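Why Does an Orange Have Such a Bumpy Skin?

Hi, I'm Beatriz Torres, and I think about fruit more than most people do. Last Wednesday I was peeling an orange at my kitchen sink and a little spray of something shot right out of the peel and got me in the eye. Ouch! It made me blink a lot, and then it made me want to tell you about peels.

Go and find an orange, a lemon or a mandarin if you have one in the house. Run your thumb over it. Feel all those tiny dents? Each one sits near a very small pocket hidden inside the skin, and every pocket is full of oil. Scientists call these pockets oil glands. The oil is what you smell when somebody peels an orange on the other side of the classroom and you know about it right away.

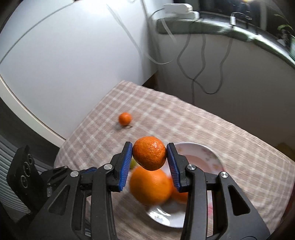
Why does the peel smell stronger than the juice?

Most of the smell comes from the oil in those little pockets, and the pockets are in the peel. When you bend or scratch the skin, they burst and the oil flies into the air, where your nose can catch it. The juice has some smell too, but it's mostly water, sugar and acid.

So what is all that oil for? It isn't there to make your lunchbox smell nice (though I'm glad it does). Plants can't run away from a hungry bug. They have to stay put and defend themselves, and one way to do that is to taste and smell awful to whatever wants to chew on them. Lots of insects really don't like citrus oil. It can also help keep some kinds of mold from growing.

The colored outside part of the peel has a name of its own: the flavedo. Say it out loud, it's a good word - fluh-VEE-doh. Under it is the white spongy stuff that gets stuck under your fingernails. That's the albedo, but most people just call it the pith. The pith works a bit like the padding in a bike helmet. If an orange drops off a branch and hits the ground, the soft layer takes some of the bump so the juicy part inside doesn't get squashed.

I used to pick off every last bit of pith because I thought it was bad for you. My aunt told me so when I was small, and I believed her for years! You can eat it just fine. It's a little bitter and a little chewy, and it has fiber in it, which helps your tummy do its job.

Now for the inside. Pull an orange apart and you get segments, and if you peel the thin skin off one segment (slowly, this takes patience) you'll find it's packed with tiny bags shaped like teardrops. Those are juice sacs, or vesicles if you want to sound fancy. They start out as little hairs growing on the inside of the fruit. Hairs! Then they swell up with juice as the fruit grows. I once tried to count the juice sacs in one segment and gave up at 200, when my cat sat on the plate.

Here's something else I like. An orange is a kind of berry. A strawberry isn't one, if you ask a plant scientist, but an orange is. It belongs to a special group of berries with thick, leathery skins, and the group is called hesperidium. Lemons, limes and grapefruits are all in it too.

You may have seen an orange in the store with a bit of green on it and thought it wasn't ripe. It might have been perfectly sweet! Oranges often need cool nights to turn orange all over. In places that stay warm day and night, they can be ripe and ready while the skin is still green, so color isn't always a good clue. A better one is weight. Hold two oranges of the same size, one in each hand, and pick the heavier one. It usually has more juice.
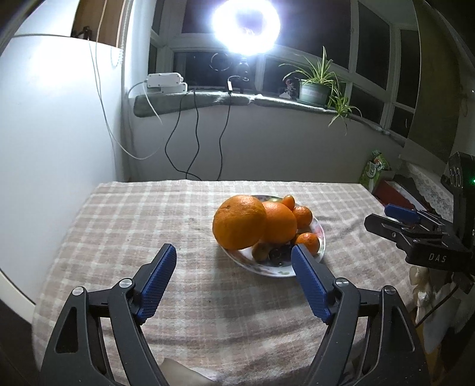 Two large oranges on a plate. Which would you pick up first?

Want to try an experiment? Fill a deep bowl with water and drop in a whole orange with its peel on. It should float. Now take it out, peel it, and drop it back in. Most of the time it sinks, even though you just made it lighter! The peel has lots of tiny air spaces in it, especially in the pith, and they hold the fruit up like a life jacket. Without its jacket the orange is heavier than the water it pushes out of the way, so down it goes.

Try it with a lemon next, and then a lime, and write down what each one does before and after peeling. Some limes sink with the peel still on. Mine did in April, and I had to mop the floor afterward because I'd filled the bowl right to the top.

Wash your hands when you're done, and keep your fingers away from your eyes until you have. Orange oil stings!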